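Desk resets: the quick version

Small desk, partition on both sides, stuff creeping in from the edges. Been there. My booth at the Sidstead study rooms gets like this every August, so here's what works for me. In no order, sorry, typing this on a break.

Mouse pad goes down first. Middle of the desk, wrist rest toward you. Everything else has to fit around it. If you start with the books you'll end up with the pad half under a notebook, ask me how I know.

Mouse comes off before you wipe. Park it to the left, clean the pad, let it dry all the way. Gel rests — damp cloth only, drop of dish soap, no scrubbing. Scrubing lifts the cover.

Books along the back edge. Lean them, fine, but put the heaviest at the outside or the whole row slides.
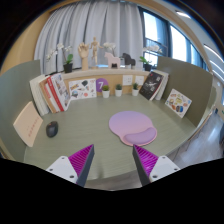
Latuheru: I tried dish soap on my gel rest and it stayed tacky for days. What fixed it was a second wipe with plain water, then a dusting of cornstarch, left 10 minutes and brushed off. Might be worth adding.

Good one, adding it. Go easy on the cornstarch near the mouse though, it gets in the wheel.

More bits:

Pots against the back panel, never next to the pad. Succulents hardly need water but when they do, take them to the sink. Not over the desk. Not near the sockets!! Let them drain, then bring them back.

Tall and pretty stuff goes up on the shelf. Orchids, wooden figures, whatever you like looking at. Dust up there first and the desk after, otherwise you do the desk twice. An old soft paintbrush is great for wooden fingers and joints.

Stickers and cards — flat to the panel, low down. Test a corner of the tape before you commit, the cheap roll I got in Sadbridge took the finish right off my shelf at home.

Mouse back last, center of the pad. Wipe the shell with a barely damp cloth, dry cotton swab around the wheel. Switch it off before you do this, or you'll scroll 100 pages down whatever you had open.

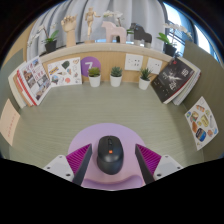
Mouse back on the pad, succulents along the panel, tall things up on the shelf.

Whole thing takes me 11 minutes, 4 if I skip the shelf. Drawers are a seperate page, coming when I get to it.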